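Cemis, week three, and the Hungarian is going badly

Quick one tonight because I've got to be up at half five and the washing is still in the machine.

So. Three weeks of learning Hungarian. 20 minutes a day was the plan, and I've kept to it apart from the two days with the cold, which I'm not counting. The app says I have learnt 400 words. I have not learnt 400 words. I have seen 400 words go past. If you stopped me in the street I could give you sixty, maybe, and a good chunk of those would be vegetables.

The app is called Cemis, for those who asked. Free for the first month, then it wants money. Probably won't pay. The voices are nice though, there's a woman who says everything as if she's reading to a child at bedtime, and a man who sounds cross about trains. I like the cross man more. I remember his sentences.

What's hard: the endings. Everybody warned me about the endings. House, in the house, into the house, out of the house, on top of the house, all stuck on the back of the word, and then the vowels have to match as well so you get two versions of nearly everything. Ház, házban, házba, házból. One letter between being in the house and going into it. I said I was going into the kitchen for a whole lesson when I was meant to be stood in it.

What's not hard, suprisingly: the spelling. You learn what the letters do and then they just keep doing it. After English that feels like a holiday. Sz is s, s is sh, gy is a thing I still can't do properly but at least it's always the same thing.

And no he or she! Just ő. Lovely. One less thing.

Had my first proper lesson as well, with an actual person. Boglárka Vida, who teaches in the evenings above the Griden shop on our side of the river. She let me get through the whole of my prepared introduction, name, job, where I live, two brothers, and then asked me one question and I had no idea what she'd said. She said it again slower. Still no idea. It was "and how old are they". I had the numbers on a card in my bag.

Homework was to write ten sentences about my morning. Here's what I learnt about my morning: it's very dull in any language. I get up. I drink coffee. I look for my keys. She crossed out seven of the ten, and wrote a much better version of each next to it in green. Word order mostly. I'd been putting things in English order and hoping. The bit you care about goes right before the verb, she says, so "I drink COFFEE in the morning" and "I drink coffee IN THE MORNING" come out as different sentences. Makes sense when she does it.

Also bought a grammar book, second hand, from Tabrizi by the station. 601 pages. Cost less than lunch. Someone before me got as far as page 38 in pencil and then stopped dead, so that's the target, page 39 by the end of April.

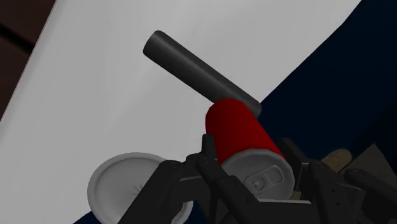 Flashcards are the other thing. Tried them on the phone and hated it, I just flick. Paper ones work better for me. Cut up some old card, Hungarian on one side, English on the other, and if I get it wrong three times it goes in the coat pocket and I have to look at it on the bus. Current pocket: megfelelő, mindenki, egyébként, kölcsönöz. I've had egyébként in there nine days. It means by the way, and I keep wanting it, and it keeps not being there.

Someone commented last time asking why Hungarian. The short version is my gran's letters. There's a box of them, her sister wrote to her for years, and none of us can read a line. Mum always said she'd get them translated and then she didn't. I could pay somebody. I looked into it, the place in Serville quoted me 2340 for the lot, and that put a stop to that. And I think I'd like to read them myself, even if its slow. I got one out on my day off and found I could do the greeting and the weather. It was raining. Esik az eső. Sat there very pleased about rain from before my mum was born.

The handwriting is going to be a problem by itself. Her k's look like h's.

Next lesson is the past tense, so I'll need it for the letters. Will report back. If anyone has a trick for gy please put it in the comments, I've watched all the videos and I just sound like I've got toffee in my mouth.

Right, washing.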